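Narketti two-finger gripper, second version – a review after some months of use

Posted by Pranab Mollah, March 2018
Category: End effectors and wrist cameras

I bought the Narketti gripper in August, together with the small wrist camera which the same company sells as an option. Before it I used the Tutier parallel gripper for almost two years, and I still have it, so most of this review is a comparison between these two. My arm is a light six-axis model from Randale. I write only about what I tried myself.

The price. I paid 349 dollars for the gripper without camera, and the camera bracket was 17 dollars more. The Tutier was cheaper, but it came without a cable and without a mounting plate, and I had to have a plate cut by a local shop. With the Narketti the plate was in the box. The four screws were also in the box, and one of them had a damaged head. I wrote to the seller and a new one arrived in a small envelope, without any discussion.

Mounting took me one evening. The manual is short and in some places it is translated in a strange way (I should not complain, my own English is not perfect), but the drawings are correct. Please be careful with the connector: it goes in both ways if you push hard enough, and only one way is right. Dalibor Vaněk wrote about this in the comments under my first post and he saved me probably one burned board.

Now the fingers, which were my main reason to buy. The Tutier has flat fingers with rubber pads. They are very good with boxes and cups, and quite poor with anything thin that lies flat on a table. The pad is thick at the tip, so it touches the table before it can get under the edge of the object. The Narketti fingers are black, they become narrow toward the tip, and the surface is knurled. There is a long slot through each finger. I thought first that the slot was made only to save weight, but you can also pass a cable tie through it and fix a sensor or a piece of foam.

I tested with household things on our round wooden table, because my interest is help at home and I do not have any factory parts. Keys, a spoon, a pack of tissues, TV remotes. The remote is my favorite test object. It is long, it is narrow, it has soft buttons on one side, and if the grip is not in the middle it turns in the fingers as soon as you lift.
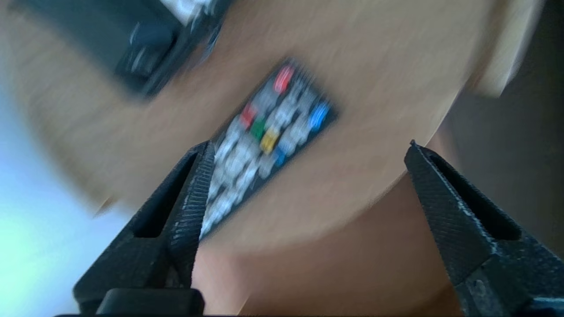 In my notes I have 86 attempts with remotes for the Narketti, in different positions and angles. It failed in 15 of them. Most of the failures came when the remote was almost parallel to the line between the two fingers, and then the fault is in my planning and I cannot blame the gripper. When the wrist turned first to the correct angle, the grip was firm and the remote stayed where it was. With the Tutier I stopped the same test early, the pads were slipping over the edges too often and I lost patience.

The knurling has also a bad side. It collects dust, and it leaves small marks on soft plastic. I would not use it for fruit or for anything painted. Sebastião Evangelista, who has the same gripper in Trindade, covers the fingers with thin silicone tube for such objects. I tried his method and it works, though the tube moves down after some time and must be pushed back.

The camera. It sits close to the fingers and both of them are always in view, from the bottom, which I like very much, as I can see the gap and the object together. The weak point is speed. When the wrist moves quickly, the fingers stay clear and everything behind them becomes stripes. My detector could still find the remote in many of those pictures by its colored keys, but its estimate of the angle was useless. I solved it in the simple way – the arm stops for a short moment above the table and I take the picture then. It makes every pick slower. A shorter exposure would help too, but the driver does not let you set it, only brightness and contrast. Oisín Hayes asked the company about this on the forum and was told that it is planned. There was no date.

Noise is lower than with the Tutier. The closing force can be set in steps, and the lowest step is still a little strong for a paper cup.

I would buy the gripper again. The camera I would buy only if your arm moves slowly or if you can accept the stop. For boxes and bottles the Tutier is enough, and you can keep the difference for a better cable.

Gripper: 4 of 5
Camera: 3 of 5

Comments (2)

Anderson Magalhães
Thank you for the test with remotes. Did you try to change the fingers to longer ones? The mounting at the base looks the same as on the old version.

Pranab Mollah
They are the same, I measured. I have not tried longer fingers yet, but the old ones fit without problem.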